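Robot room notebook, Minbridge
28/08/2023, written up after tea by H. Rosenthal

Bucket carry again today, and I'm sorry to say we had the arm fault back, the one we all thought had gone away when Motaung sent us the new firmware. I'll put down everything I can remember while it's fresh, and if I ramble a bit, do bear with me (the kettle has been on a lot this afternoon).

The plan was a simple one. Robot picks the bucket up by the rim with the right hand, stands with it for 30 seconds, walks to the window end, puts it down. Left arm free for balance. Tether on throughout, and it stays on, please, even for "just a quick one". The first few runs were lovely, really smooth, and I had started to feel quite pleased with us all.

Then at log line 1,046 the right elbow reported a torque warning and cleared it by itself. I saw it go past and let the run carry on, which I wouldn't do again. At line 1,409 the same joint dropped to hold mode in the middle of a step. The hips carried on walking as if the arm were still swinging along, the whole body twisted to the left, and the tether took the weight. I pressed the stop. The bucket came down with a bang but nothing landed on anybody, and the robot hung there looking rather sorry for itself until we could get its feet under it again.

What we found afterwards, in no special order:

The elbow connector was seated properly. I had rather hoped it wouldn't be, as that would have been an easy afternoon.

The Stuvex driver board had logged an over-temperature on that joint, but only for 290 milliseconds, and then a perfectly sensible reading again. Motors don't cool down that quickly, so I'm inclined to blame the sensor or its wiring.

The walking controller never heard about it. The arm went into hold and told the arm log, and that was the end of the matter. This bothers me far more than the sensor does. I've written to Gerkilthorpe to ask whether their bridge is meant to pass joint faults on, and whether we've simply not switched it on.

The floor cable was too near the walking line. It didn't cause anything today, but it could have done, and I'd like it taped back before the next session.

For now: standing tests only, nothing in the bucket, and any torque warning ends the run whether it clears or not. Walking with a load waits until September, when the spare elbow sensor should be with us. I've left the full log in the usual folder and would be very glad of a second pair of eyes on the lines between the two faults.

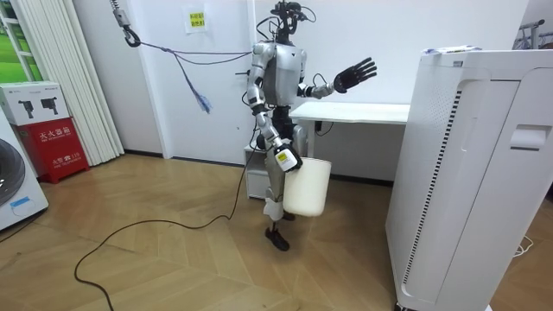 Why did the robot keep walking after the elbow had stopped?

The arm fault was recorded in the arm's own log and never reached the walking controller, so the legs went on planning their steps for an arm that was still moving.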